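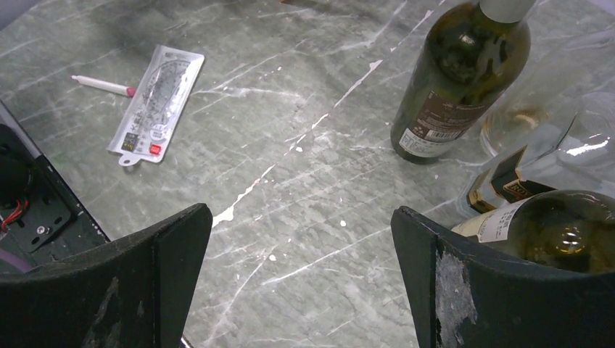 The trouble with marble

Every few years somebody decides that stone belongs in the part of the house where the work gets done. I have sat through the pitch more than once. The latest came from Engelbert Aebischer, who fits out kitchens under the Hämmerli name and who told me, with a straight face, that marble "forgives". I would like to know what he thinks it has forgiven.

Look at any marble top that has been used for something other than a bowl of lemons. White specks that could be paint or could be plaster. A smear sitting right on a vein, so you can't tell what the quarry put there and what the household did. People who love the stuff call this character. On a laminate bench the same blotch would be called a mess, and someone would be told to get a cloth.

I'll grant that a grey-green stone with thin white veins is lovely to look at, and that the busy pattern hides a lot. That is also my complaint. A surface that hides spots hides the ones you'd want to know about. Put down a clear screw, a bit of fishing line or a white pill and you can be patting around for it until dinner.

Then there are the things that land on it. Glass bottles drift into a group at one end and stay there. Somebody leaves a blister pack lying crooked on its white card, the sort with a punched tab for the shop hook, and it becomes part of the furniture. A beautiful table attracts just as much of this as an ugly one. The brochures from Surell and Pruva would have you believe otherwise - all those bare slabs with one pear - but I have yet to visit the house where the pear lives.

My friend Anastasia Zacharopoulos paid $2,590 for her tabletop last October, delivery included. She now keeps a sheet of plywood over half of it so that she can glue and paint there. When I asked why she hadn't just bought plywood, she said the marble was still underneath and she knew it was. I didn't have an answer to that and I still don't think it was a good reason.

The sealing is another matter. Engelbert says once a year. The fellow at Tatix says every five, with their product. Anastasia has done it once and isn't sure she did it properly, as the tin was in German.

If you want stone, buy it, and put your tools on it, and stop apologizing to visitors for the marks. Just don't tell me it was the practical choice. For the same money she could have had a plain timber bench, a decent lamp above it and enough left over for a set of drawers to put the bottles in.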